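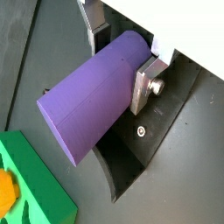 2020-02-26
By Nyokabi Ndung'u

Messaging service Prama has begun rolling out shared address books, a feature that allows members of a group to keep one common list of contacts and to correct it together. The company confirmed the change in a notice to users and said that the feature would reach all Android handsets by the end of March.

Under the new arrangement, any group administrator may open a shared address book from the group settings page. Members can then add a name, a telephone number and a short note. Entries remain separate from the address book stored on the handset unless a member chooses to copy them across. A shared book may hold up to 200 entries, and each group is limited to 3 books. 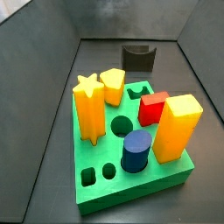
Reading time: 2 minutes

Efthymia Tzavaras, head of product at Prama, said that the feature had been requested mainly by schools, sports clubs and small firms. "These groups were passing the same numbers back and forth in the chat, and the older ones were often wrong," she said. "A single list which everyone can see is easier to keep in order."

The feature was tested over the winter by 3,597 users in Greece and Kenya. The company received 1,861 comments during the trial and made two changes as a result. Members are now told when their own number has been added to a shared book, and they may remove it without asking the administrator. Deleted entries are kept for seven days — during which an administrator cannot restore them without the consent of the person concerned.
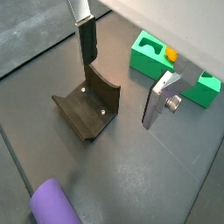
Users who do not wish to appear in any shared book can switch the feature off under Privacy, then Contacts. The setting is on by default for existing accounts. Panagiotis Kouris, who advises businesses on data protection, said that the company should have asked users first. Prama replied that it would review the default setting once the rollout was complete.

The update requires the latest version of the application. An iPhone version is in preparation, although no date has been given. The desktop client will display shared books but will not allow them to be edited for the time being.

Recent items
Stokar ends support for older handsets
Kazemi adds voice notes to its business chat
Funero delays group video calls until March
How to back up your messages before changing phone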